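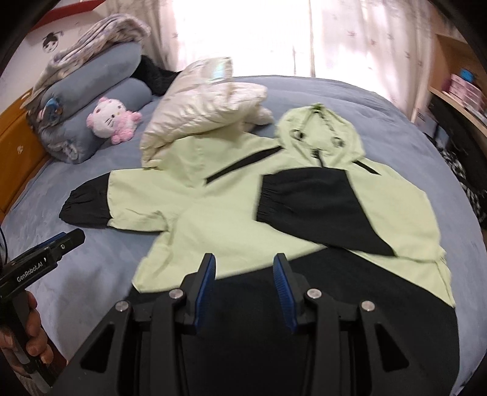
9 April 2018

Transcribing the January interviews, Getomville side. Tape 2 done, tape 3 half done. Kartini Siregar checked my spellings of the spring names, three wrong, fixed.

Main thing: elders give two seperate reasons for staying off Prurkberg at first thaw. One is the burial ground on the north shoulder, other is the fasting. Don't merge these in the write-up!!

Climbing permits last year 598, from the park office sheet. Almost 40 in the closed weeks. Ask Younis if thats by date of issue or date of climb.

Pusura song still restricted. Not to be played at the seminar, not even the opening. Label the box.

Tmrw: rest of tape 3, ring park office.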